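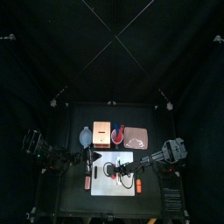

More hours do not help if every hour looks the same, a reader wrote under my last post, and I have thought about this sentence since New Year. In May I only wanted a big number. Now we have 351 episodes with the kitchen things and 308 of them I would show to the model. The others have a pause in the middle, where the operator was thinking what to do next. The model learns the pause too, and then it stands still over the cutting board.

So I changed the rules for Flalina (our name for this collection). One operator does not record more than 60 episodes in one day. Between episodes we move the objects by hand, also the ones which are not part of the task. I write the instruction before the recording starts -- if I write it after, I describe what happened and the text becomes too kind.

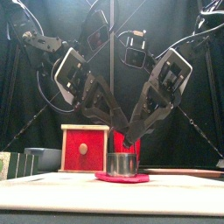
Filed under: Two arms, small objects

The cup task is slower. Both grippers must come close together above a steel cup, and the wrist cameras then see mostly the other gripper. I keep these episodes when the motion is smooth, even if the view is poor, and I mark them in the log with the word "crowded". Maybe I will train once with them and once without.

My colleagues at Bloxham asked for 707 episodes in total before the next training. I think we will reach it, but I prefer to throw away the bad ones first. Next week I want to write down how I sort them, with the list of marks I use.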